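Bin liners, and whether I believe in them

2018-08-03

4 min read

I have never been convinced by the bin liner. You buy a container whose whole job is to hold rubbish, and then you buy a second container to put inside it so the first one stays clean. Somebody is making good money out of this.

What set me off was the waiting corner at Drildale: two tub chairs, a round table, a bin. The old rule was no liner, just tip the basket into the big bin out the back. In April that changed and now every basket gets a bag. I was told this is more hygienic. I asked how much more and got a shrug.

So I have been paying attention to the humble blue bag, which is more than it deserves.

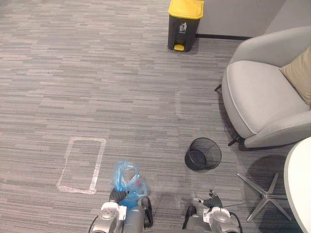 Bag and basket, not in each other.

The first complaint is size. The roll says it suits small bins, and I suppose a bag twice the depth of the bin does technically suit it, in the way my dad's coat suited me when I was six. The second is opening the thing. You rub the edge between your fingers, you pick at the wrong end, you lick a thumb (so much for hygienic) and eventually it gives up and lets you in. Brindley sell a version with a coloured strip that is meant to show you which end opens. I paid extra for that once. I was still picking at it in the car park.

Mesh baskets are their own problem. I like the look of them, and I'll grant they weigh nothing, but a bin full of holes is a bin that somehow always needs a liner. Funny, that.

Once it's in, you do get a fairly decent result.

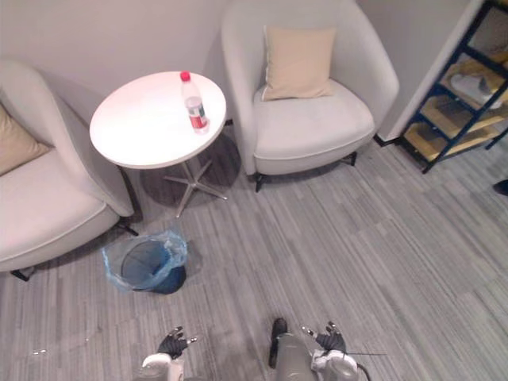

What the packet doesn't mention

A roll of 288 sounds like a bargain until you notice how many go out with one tissue and a lolly wrapper in them. The bag is folded over the rim and it bunches, and there's always a bit of spare flapping about at the top. The tidy people at Jutcombe tie a knot in the side to take up the slack. I've tried it. It works for a day, then you have to undo a knot in a bag of rubbish, and I'd sooner not.

Then there's the floor. A light little bin on carpet goes wherever a foot sends it, and low down beside a chair is exactly where the feet are. I don't care what colour your liner is if the whole lot can go over. 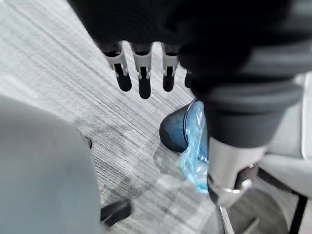 Where I've landed, for now

Liner for anything wet, no liner for paper. Push the air out before you fold the top down, or the bag sits up like a balloon and the first apple core rests on it in full view. Keep the bin against the table leg, where it has something to lean on. I was told by a fellow at Wattanapong that a spare bag kept flat under the one in use saves time on the next change, and I'm prepared to believe that one, although I've forgotten to do it every time so far.

I still think 11 dollars a roll is cheeky. If anyone has found a small bag that fits a small bin, the comments are open, but please measure it first.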